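Como montar uma demonstração de braço robótico para um dia aberto (e chegar inteira ao fim da tarde)

Em maio levei o nosso braço ao dia aberto de Cliltanstead e prometi a meio mundo que escrevia o passo a passo. Cá está, com os disparates incluídos. O braço chama-se Kettle, já vinha batizado quando entrei na equipa e ficou.

1. Escolher uma tarefa só

Eu queria três números diferentes, o Spyros Athanasiadis convenceu-me a ficar por um: pegar numa taça, mudá-la de sítio, largar. Parece pouco, mas com gente à volta a fazer perguntas ninguém consegue vigiar mais do que isso! Escolham uma peça que toda a gente conheça da cozinha. Os miúdos percebem logo o que o robô está a tentar fazer.

2. Medir a mesa antes de sair de casa

A nossa mesa de demonstração tem 80 cm de altura e o suporte do braço foi afinado para isso. A mesa que nos deram lá tinha 84. Quatro centímetros, dizem vocês, que diferença faz? Faz a diferença entre agarrar a borda e espetar os dedos no tampo. Levem fita métrica e refaçam a altura de aproximação no local, com o braço a 10% da velocidade.

3. Marcar a zona do público

Fita no chão, bem visível, para lá do alcance máximo do braço esticado. Uma pessoa fica com a paragem de emergência na mão e não faz mais nada (nem conversa, nem fotografias). No nosso caso foi a Shu-fen Mak, que tem uma paciência que eu não tenho.

4. Programar a pega

Nós usamos o Gumer para gravar as posições. A sequência é esta: posição de espera, aproximação com os dedos abertos, descida, fecho, subida de 300 mm, deslocação, descida, abertura. Gravem a posição de espera primeiro e voltem sempre a ela. Na aproximação, um dedo tem de ficar por dentro da borda e o outro por fora, por isso a taça deve ficar descentrada em relação à garra. Eu no início alinhava tudo pelo centro da taça e claro que não dava.
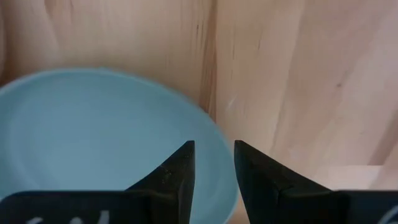

Quanto à força de fecho, comecem baixo e vão subindo até a taça não escorregar. O controlador Grodov aceita valores bem mais altos do que aquilo de que precisam, portanto cuidado com a vontade de resolver tudo à bruta.

5. Ensaiar e repetir

Façam vinte ciclos seguidos sem tocar em nada. Se um falhar, corrijam e recomecem do zero. Nós acabámos o dia com 462 ciclos no contador e cinco paragens, três delas por minha culpa (encostei-me ao cabo, duas vezes ao mesmo!).

6. Deixar o público mexer

Um botão grande de arranque, ligado só ao início da sequência. Foi a melhor ideia do dia, e a fila não parou até às quatro e meia. Levem um botão de reserva.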